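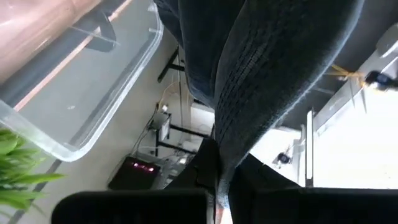
Notes on the Watch Handover, Second Season

Readers of this blog will recall that I joined the training vessel Mareck as second mate at the end of her winter refit in Doltitz. Several colleagues have since asked me to set down how the handover of the navigational watch is conducted on board. The following is a personal account. It does not replace the master's standing orders, and it should not be read as the policy of Arkberg, the company that manages the vessel.

The Mareck carries trainees on coastal passages from April to October. A watch consists of one certificated officer, one able seaman as lookout, and two trainees. Watches are six hours in port and four at sea. The officer's experience therefore varies very little from one watch to the next, while the trainees' experience varies a great deal, and the handover has to serve both.

In the first season the handover was verbal and took place at the chart table. The outgoing officer stated the position, course and speed, mentioned the traffic, and left the bridge. In most cases this was sufficient. The difficulty lay in the items that were not urgent. A navigation light that had been replaced with a spare bulb of the wrong rating, for example, was known to two officers and unknown to the third until the following afternoon. No harm resulted, but the master, Captain Alcides Conceição, asked that the procedure be reviewed over the winter, and he assigned the work to me.

The written sheet

The present sheet is a single page, printed on one side. It was drafted in four versions. The first had far too many boxes, and the chief mate, Cyrill Strebel, returned it with the remark that he would need a second lookout in order to complete it. I have kept that copy.

The sheet now in use is divided into the following headings:

Position and passage plan, including the next waypoint and the expected time of arrival there
Traffic, with any vessel expected to pass within two miles
Weather and visibility, with the time of the last forecast received
Equipment, including anything isolated, defective or under test
Persons on deck or aloft
Orders outstanding from the master

The outgoing officer fills in the sheet in the last quarter hour of the watch. The relieving officer arrives on the bridge ten minutes early, reads the sheet in silence, compares it with the radar and the chart, and only then begins the conversation. At night the ten minutes also allow the eyes to adjust. If a maneuver is in progress, the handover is postponed until it has been completed, and the outgoing officer retains the watch. The words "I have the watch" are spoken aloud and the time is entered in the log.

Captain Conceição added one rule of his own. The relieving officer must ask at least one question. He does not mind what the question is. On a quiet night off Doltitz it is frequently a question concerning the coffee, but I have found that it changes the manner in which one reads the page.
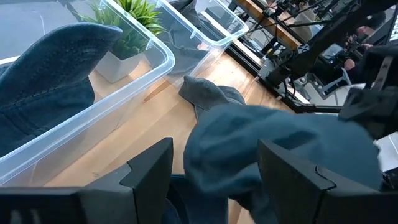 Dark blue-teal cloth and a clear plastic bin at a wooden table.

Trainees and the handover

Trainees conduct their own handover alongside that of the officers. They use the same sheet, on yellow paper, and the officer of the watch reads both copies once the relief is complete. I had some reservations when this was proposed, as the bridge of the Mareck is small and four additional people speaking in low voices are still four additional people. We settled the matter by moving the trainees to the port side, clear of the radar, and by requiring that they finish before the officers begin.

The yellow sheets are instructive. Trainees write a great deal concerning the weather and very little concerning equipment. They record traffic by what it looks like ("large, red, going left") where bearing and aspect are wanted. By the third passage the entries are shorter, and the bearings have begun to appear. I return each sheet with corrections in pencil, and trainees may keep them with their record books.

One trainee in August identified an error in my own sheet. I had carried forward the previous waypoint from the watch before and had not altered it. He had worked the position independently and was courteous enough to ask whether the plan had been amended. The correction was entered in the log, with his initials.

Filing and retention

Completed sheets are kept in a binder on the bridge for the duration of the passage and then moved to the ship's office. We used 200 sheets between the start of the season and the midsummer layover. Arkberg has now supplied a further 1,000, printed on heavier stock, which stands up better to a damp chart table and to the elbows of the chief mate. The heading for persons aloft has been moved higher on the page in this printing.

There was a proposal to replace the paper with an electronic form. The Dantas, our sister vessel, tried a tablet for one month and reported that the screen was too bright at night even at its lowest setting. Her officers have since returned to paper, although they retain the tablet for the daytime equipment check. My own preference is for paper on the bridge at all hours, and I recognize that this may in part be a matter of habit.
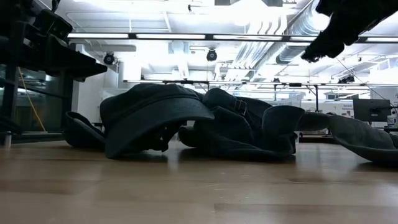
Dark caps on the tabletop.

Matters still open

Two points remain under discussion on board.

The first is the handover in port. The sheet was designed for use at sea, and half of its headings have no purpose alongside. Mr. Strebel has suggested a separate sheet covering moorings, gangway, shore power and visitors. I support the suggestion, provided that the new sheet is also confined to one side of one page.

The second is the engine room. The engineers keep their own log and conduct their own relief, and they have done so perfectly well without advice from the bridge. It would nevertheless be useful if defects affecting steering or power were noted in both places at the same time. At present the bridge is informed by telephone, and the call does not always coincide with a moment at which one is free to write. The chief engineer has agreed to consider a carbon copy.

Officers in other training vessels who use a comparable procedure are invited to write to me through the contact page. I should particularly like to hear from anyone who has found a workable arrangement for a three-person bridge team in restricted visibility, when the extra hands are on lookout and cannot be spared to fill in a form. Copies of the current sheet can be sent on request once the port version has been approved.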